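Safe Firearm Storage: Locks, Loans and What We Learned This Year

From the Cletbridge Office of Injury Prevention, December newsletter

Residents of Cletbridge have asked this office on several occasions what the city is doing about injuries caused by firearms discharged by accident inside the home. The free cable lock program, now at the end of its first full year, is the main part of the answer. Between January and the end of November the program gave out 2,776 locks. Of these, 2,520 went to residents who came in person to a pickup counter. The remainder were handed out at neighborhood meetings and through two pediatric clinics on the east side.

A cable lock is run through the action of an unloaded firearm so that it cannot be closed or fired. It fits most handguns, rifles and shotguns. It does not replace a locked cabinet or safe, and the office continues to recommend that ammunition be stored separately and locked away. The keys should be kept where children in the household cannot reach them, and away from the firearm itself.

No name, address or serial number is collected at the counter. Adults age 18 and over may request up to 5 locks per household. Staff will show how the lock is fitted using a training model. Please do not bring a firearm to any city building for this purpose.

The counter at the Celtia branch library was the busiest of the year. Its hours have been extended and it will now stay open until 7 p.m. The counter at the Kneževič Community Center remains open in the mornings only, and residents are asked to use the side entrance on the parking lot while the front steps are under repair. Printed instructions are available at both counters in large type.

Starting in January, the office will also lend small bedside lockboxes to families who are waiting to buy their own. The boxes are supplied by Zorkar under the city's existing purchasing agreement. The loan period is 60 days and may be renewed once. A short form is required for the lockbox loan, and the information on it is used only to arrange the return of the box.

The winter holidays bring visitors into many homes, including young children who do not know the rules of the house. Parents are encouraged to ask relatives and friends, before a visit, whether there is a firearm in the home and how it is stored. Guests who travel with a firearm should be offered a locked place to keep it.
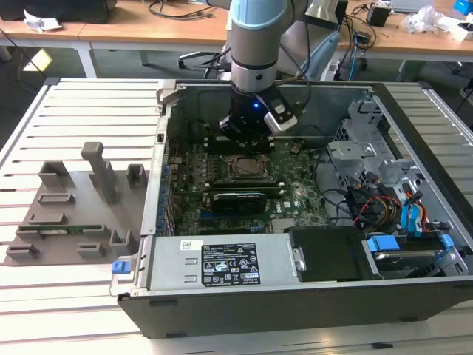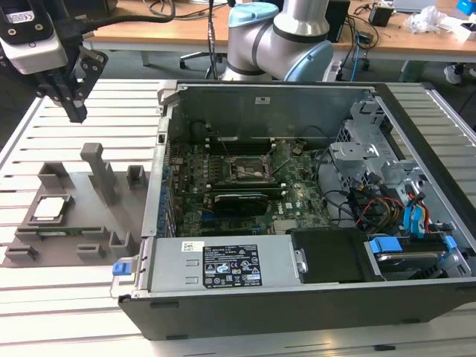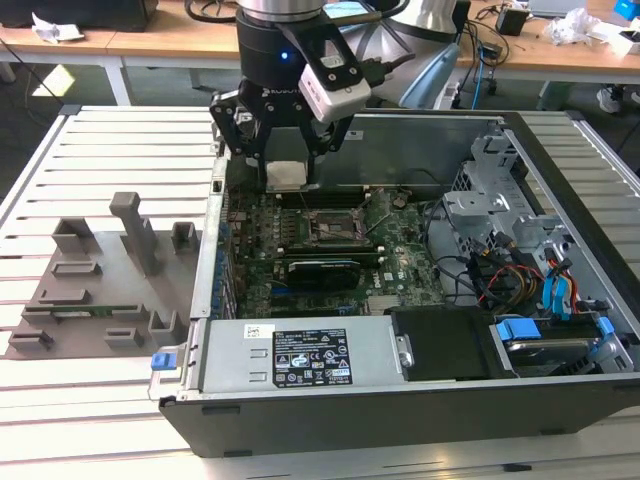 Anyone who finds a firearm in a yard, park or alley should leave it where it is, keep others away and call the police. Children should be taught to stop, leave the area and tell an adult.

Residents who have damage from a stray bullet, including a hole in siding, a roof or a window, should report it even if no one was hurt and the damage is found days later. The object should be left in place until an officer has seen it. Questions about the lock program or the lockbox loan may be directed to the office by phone or left in writing at either counter.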